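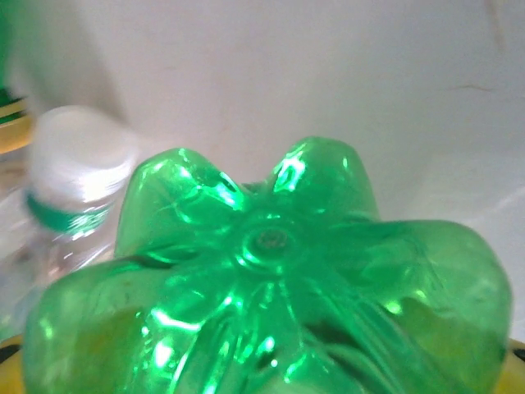 The Somel's wrist camera gets up close to a green bottle, with a clear one standing behind.

Search this site Type and press enter

I'd still buy the arm. I wouldn't pay for the plan

3 January 2025
By Faustine Pichon

14 comments
49 shares

I have had the Somel sorting arm on my workbench for long enough now to have opinions, and people keep asking me for them, so let's get it over with. I like it a lot! I'd recommend it to most of you who run a repair café, a school workshop or a small recycling point. What I can't recommend is the subscription that Lungu, the people who make it, have decided to wrap around it.

The kit first. You get the arm, a gripper with two fingers, a little camera that sits at the wrist and a box of cables with far too many ties in it. I put mine together in an evening (with a break for soup) and only had to undo one joint. The instructions are decent. The drawings are big, and the bolts come in bags with proper labels on, which made me happier than it should have.

I was most curious about the camera, and I've ended up very fond of it. Look at that green bottle, bottom end towards you, every fold in the base throwing back light. Shiny see-through plastic is a rotten thing to ask a machine to look at. The green goes from bright to nearly olive depending on how thick it is, there are white glints all over the creases, and the clear bottle behind lets you see the wall straight through it. My old setup, a webcam on a pole, would have given me mush. With the Somel I can make out the little moulding mark in the middle of the base, and that's the sort of close view I want when I'm teaching it where to grab.

Grabbing is another matter. On a test run of 90 bottles it dropped more than I'd like, mostly big round ones that it took hold of too near the bottom. Small ones it handles beautifully. Lungu's help pages tell you to slow the wrist down, and that does work, though then you're standing there with your tea watching a robot think about lemonade bottles.

Now the grumble. The arm costs 424 pounds, fair enough, I've spent more on bicycles. But the colour sorting, the bit that tells green from clear, lives in a service called Mekia, and Mekia is 49 pounds a month after the first 2 months. Stop paying and the arm still moves, it just forgets how to sort. I find that a cheeky thing to do to someone who has already bought the hardware. My friend Safta Matei thinks I'm being unfair. She runs the drop-off shed at Sodholm and says the updates have saved her a lot of fiddling, and that somebody has to be paid to write them. Well, yes. Charge me for updates, then! I'd happily pay for a new version once a year if the one I had carried on working in between.

I think this matters more with small kits than with the huge machines. A big plant has a contract and a person whose job is to argue about it. A shed has a tin of petty cash. If the money runs short in May, the sorting stops, and you're left with an expensive thing that waves.

So buy the arm if you've been tempted, and have a go with the free months before you promise anybody anything. I'm going to try writing my own colour sorter over the next few weeks, nothing clever, green in one crate and clear in the other. If I get it going I'll put it up here for anyone who wants it.

Share this 49
Comments (14)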